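Gripper trials: questions I keep getting

Last updated 21st June

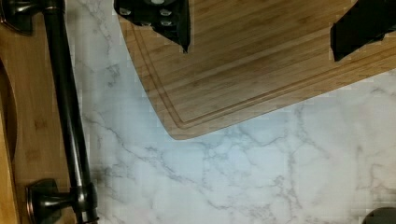

Wrist camera view over the marble counter, both fingers above the bamboo board.

Which grippers are you comparing?

Two of them, the Ferno and the Sostis. Both bolt onto the same arm with the same Quan controller, so when something goes wrong I can usually blame the fingers (or me). I started in March with just the Ferno and got curious.

Why a cutting board, of all things?

I love it as a test piece! It's wide and flat, and coming straight down on the middle of it gets you nowhere. You have to go for an edge. The juice groove is a nice extra - with pointed fingertips I wanted to find out if they'd catch in it on the way across.

Did they catch?

Sometimes. Out of 15 slow passes on the Ferno, 6 snagged. I haven't run the same set on the Sostis yet, so please don't ask me who won.

Does the marble confuse the camera?

A bit, yes. All that gray veining gives my edge finder plenty of lines it doesn't need. I turned the contrast down and it calmed right down. The board's edge against the pale stone is easy enough to pick out.

Can I do this with a camera that isn't on the wrist?

Sure, I ran an overhead one for a while. I moved to the wrist because the arm kept blocking my view at the exact moment I cared about. You do give up some of the picture to the fingers, and you only see part of a big object when you're in close.

What about opening cabinets?

Bar handles are next on my list. The plan is to hook behind the bar first and try a proper pinch later, at low force, with the stop button in my other hand.

How many clips do you have, and can I get them?

1401 so far, and 422 of those are labeled. The labeled ones are in the Sinditar folder on the downloads page, sorted by gripper. If a file won't open, send me its number and I'll upload it again.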